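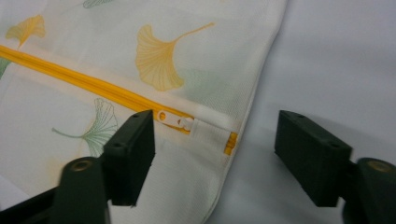 Zipper pouch, ginkgo print. Left finger just short of the pull.

21st February, bench 2, handheld gripper

Zipper demos w/ Rasmus. Target 172 good ones for the pouch set, got 27 before lunch, threw out 16 of those. Mostly my fault, closing too early and pinching cloth along with the pull.

Pull is white on white fabric, lies flat in line with the tape. Hard to get a pad under it. Coming in low from the left works better than straight down. Go SLOW last bit. Valdis does it in one move, I can't.

Flap next to the slider is a pain. Pads catch on it if you overshoot. Agreed: stop, back out, dont try to save the demo. Mark as fail and start over.

Pouch slides when you tug. Tried holding the corner w/ free hand but then hand is in every shot, Dalia says no. Tape underneath tomorow.

Rasmus wants start poses more spread out, mine all look the same. Fair. Rotate pouch between takes, and flip zipper direction every few.

To do:
- ask Priit re grippier pads
- rename morning files, I typed Tolari in all of them, should be Zerov
- second pouch, plain one, for comparision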